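Wangate Neighbors Help Board » Home & Kitchen » Dishes and cookware

Is "lifetime" dinnerware worth paying extra for?

Posted by Halima Ibrahim, Thu 10 September

My old set is down to two dinner plates and a bowl with a chip in it, so I need to replace the lot. The Grillberg shop on Hoxha Street keeps pushing its Tranar line. The box says "lifetime guarantee" and "tested to 3000 washes," and the set costs $347. The plain sets one shelf over are nowhere near that.

I have trouble believing any of it. Whose lifetime? Who sat there and ran 3000 washes? The guarantee card says you have to mail back the broken piece at your own cost, with the receipt, and they decide if it was "normal use." Has anyone here ever gotten a replacement out of a deal like that? We eat at home every night and everything goes in the dishwasher.

4 replies hidden, 2 shown

Dunmore_Kate

I wouldn't. I filed a claim on a different brand last December and got a form letter saying drops weren't covered. What else do they think happens to a plate? Postage was more than the plate was worth.

As for the wash number, one load a day gets you past 300 in a year, so 3000 is under ten years. Some lifetime. And it doesn't say what the plates looked like when they were done. Mine never broke in the machine anyway. They got dull and scratched, and the guarantee card had a line leaving out "surface wear."

What I do now is buy plain round plates one at a time, in a color that's easy to match.

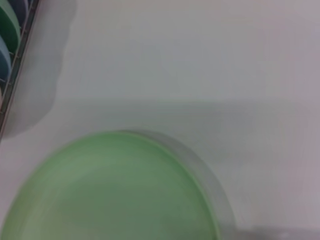 Pete R. disagrees with buying singles, and says the stores change their sizes every couple of years so the new ones won't stack with the old. Buy two or three spares on day one and put them in a closet, he says, and forget about the card.

Fair point about the stacking. I still wouldn't pay $347 for it.

marlow77

had the tranar bowls for a while, they're ok. heavy. never read the card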